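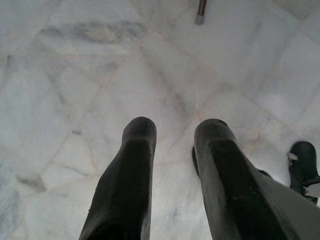

Marble floor, crazy-paved, seams running on the diagonal.

October, Saturday, Modside workshop. Touring coupe, book 2, handling notes carried on from the last entry.

Got in a bit before 10 with every intention of starting on the rear dampers, and of course spent the first hour on the scales instead. I'm glad we did, though! Evaristo had the car level and the tires at race pressure by the time I'd found a pencil that worked, and with the driver's ballast in and the tank full for a first stint she came out at 1,367 kilograms. That is heavier than I had written down in the spring, and I went back through the old pages with a sinking feeling until I saw that the spring figure was taken on a nearly empty tank (my handwriting, my fault, I've put a note beside it now). So we have the number we trust, and everything below is worked from that one.

The cross weight is out. The left front is carrying less than it should, and this agrees very nicely with what Citlali Ocampo has been telling us ever since the test at Stundiston: the car turns into the long left-hander at the back of the circuit quite happily and then, just as she picks up the throttle, the nose goes vague and she has to wait for it. I had been blaming the front roll bar for that, and had more or less talked myself into making a new one. Before anyone orders steel, let's put the spring platforms right and run it again.
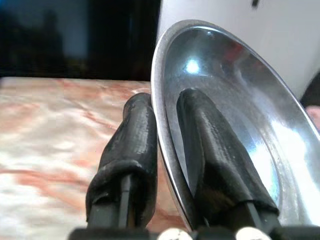
Which do we set first, ride height or corner weights?
Ride height first, at all four corners with the roll bars disconnected, then the corner weights in small turns at diagonally opposite platforms so the height stays close to where we put it.

We did it in that order this time. Bars off, heights in, bounce the car, roll it back and forth, read the scales, and then the same all over again. It is slow work and I do enjoy it, I have to say, particularly with the radio going and the big door shut against the wind. After the third round the cross weight had come in where we like it. Reconnected the front bar with the link adjusted so that it sits with no preload at all. The rear bar link is seized in its thread and is soaking overnight in oil.

Dampers next. The Gason units came off the rear without a fight. On the right-hand one the rebound adjuster clicks but I can't feel any change between the softest setting and the middle, and the left one is perfectly healthy, so we've been racing on a mismatched pair for goodness knows how long. Springs are fine. Bump stops are tired and I'd like new ones for a distance like this. Stundiston is 1,000 kilometers with a fuel stop and a driver change in every stint plan we've drawn up, and I'd much sooner lose a day to it now than a lap in the race.
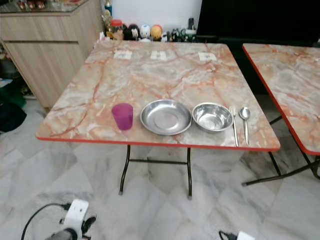

Haris Khattak thinks we should leave the left damper alone and only rebuild the right, on the grounds that every time we open a good one we give ourselves a new leak to chase, and he'd rather see both of them on the dyno before anybody picks up a wrench.

I take the point, and I've come around to it about halfway. Both go on the dyno, and the left one stays shut if its curve matches the sheet from when it was new. If it has faded, they get done as a pair with the same oil out of the same can. Emiliano Quintero has the sheet, or had it when we came back from Tlapale, so I'll ring him in the evening.

Brake pads: the long-distance compound has gone in at the front, and the old set is bagged and labeled with the side and position. Still need bedding in. Eliseo is bringing the duct hose, the larger size, and we'll see whether it clears the inner arch at full lock. It didn't on the last car.

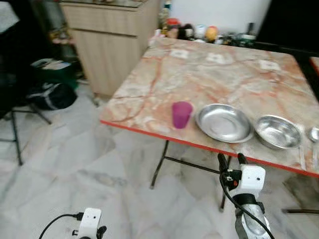
Red-edged folding table, magenta cup at the left of the row and steel plate beside it.

Left to do: free the rear bar link, dyno both Gasons, order bump stops, bed the pads, set the toe again after all the platform changes. The camber I checked before lunch and it had hardly moved, but it wants doing properly once the rear is back together. Scales are staying out, so please walk around them.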